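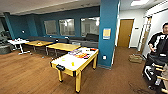
Why does my Sama base drift left on straight runs when both wheels get the same speed command?

hodport_bench
Equal commands do not produce equal wheel speeds. Two gearmotors from the same batch differ in friction and winding resistance, and open-loop PWM passes that difference straight to the floor. Close the loop on each wheel separately, using encoder counts. Run a velocity PI controller on each side at a fixed interval. Start with the integral term at zero, raise the proportional gain until the speed oscillates, then cut it in half and add integral slowly. Check wheel diameter before tuning anything. On my build one tire measured 2 mm smaller than the other, and no gain setting will fix that.

kasix4
What the first poster said, plus the caster. Mine was dragging. I swapped it for a ball caster and most of the drift went away. Plank floors are worse than concrete for this, the wheel catches in the seams.

hamann_fw
If you are on the Hamann driver board, look at the encoder filter setting. The default drops short pulses at high speed, so one side under-reports and the controller speeds it up. Set the filter to 4 and log 1000 samples per side with the wheels off the ground. The means should match. If they do not, swap the encoder cables and repeat. A fault that moves with the cable is the cable.

Reading time: 2 min

Related
Ball caster or swivel caster for a small indoor base
Kasix battery pack cuts out under load
Encoder counts jump when the motor reverses
Running a 13 V supply on the Hamann board
Measuring wheelbase for odometry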